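Can It Tidy Up Yet? A Little Gallery of Machine Chores

I've been keeping an eye on household robots since February, mostly because I hate picking up after people and would love to hand that off to something with a motor in it.

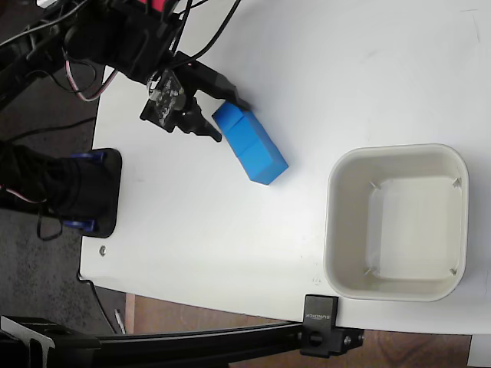
So, putting things away! It's the chore I ask everyone about first, and it's the one that sounds easiest until you think about how many different shapes end up on a kitchen table by dinnertime. A block and a bin is where pretty much everybody starts. Two fingers, one blue thing to grab, one place to drop it. My nephew could do it at 14 months (with a lot of throwing), and I still find it weirdly gripping to watch a machine line up for it.

My friend Suleiman Ibrahim runs the stockroom at Druvberg, and he's a lot less patient than I am. He wants to know when one of these can sort returns, which for him means 111 bins and a shelf of stuff in crinkly bags. "Call me when it can do a sock," he told me. Fair enough. Socks are awful, they're floppy and they never look the same twice.

My own score so far, for what it's worth: blocks into bins, I'd say nearly there. Cups and plates, maybe, if you own cheap ones. Laundry, no, and I'm not holding my breath. I'd pay $4000 tomorrow for an arm that cleared the table every night, but I'd want to see it handle a sticky spoon and half a banana first.

If you've got one working at home or in a shop, send me your pictures and tell me which chore you gave it. I'm adding new ones as they come in.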